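How a Railroad Town Gets Its Start

Grades 3 to 5

Many towns on the plains began in the same way. A railroad company planned a line across open land, and people came to live beside it. This page explains how that happened, using the town of Feltine, which grew up where two rail lines met.

Why the railroad came first

Before there were good roads, farmers had to move their wheat and cotton by wagon. A loaded wagon was slow, and a long trip could take several days. Farmers wanted a railroad stop close to their fields.

Steam locomotives needed stops too. They used a great deal of water, so the railroad built water tanks along the track. The first water tank near Feltine stood 7 miles from the nearest farmhouse. Workers slept in tents beside it while they laid the rails.

Drawing the town

A town like Feltine was drawn on paper before anyone lived there. This kind of drawing is called a plat. It shows the streets, the blocks, and the small pieces of land called lots. The main street usually ran straight to the depot, the building where passengers and freight were loaded.

On the day the lots were sold, buyers gathered near the track. A corner lot on the main street cost more than a lot at the edge of town. Within 30 days, Feltine had a general store, a blacksmith shop, and a hotel made of canvas and boards.

Life at home

Families brought what they could carry. Most early houses had one or two rooms, and the kitchen was the busiest part of the house. Water came from a well or was hauled in barrels. Children helped with the dishes, fed the chickens, and gathered fuel for the stove.

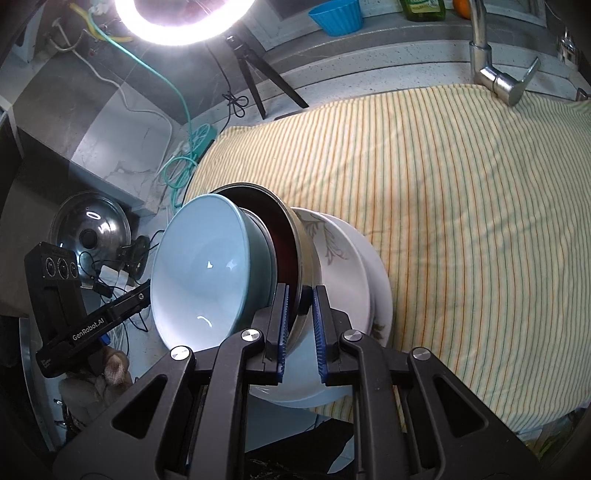

Bowls, plates, and a steel pot on a striped kitchen towel.

Goods that came by train changed daily life. Stores could sell window glass, canned fruit, cloth, and dishes ordered from a catalog. Mail arrived more often, and so did newspapers from larger towns such as Altus.

When towns competed

Sometimes two towns were started close together, and each one wanted the depot. Feltine had a rival named Mosow, only a short walk up the track. When the railroad chose Feltine, many Mosow families put their houses on rollers and pulled them to the new town with mules. The Ranasinghe Store was moved this way with its goods still on the shelves.

Growing and changing

The census is an official count of the people who live in a place. The first census taken in Feltine listed 972 people. The number later rose to roughly 2,000, when the cotton gins were busy and trains stopped every day.

After highways were built, trucks began to carry much of the freight. Fewer passengers rode the train, and the depot closed. Today the building holds the town museum, and freight trains still pass behind it.

Words to know

Census: an official count of people
Depot: a railroad station
Freight: goods carried by train, truck, or ship
Lot: a small piece of land for a house or store
Plat: a map that shows how a town is divided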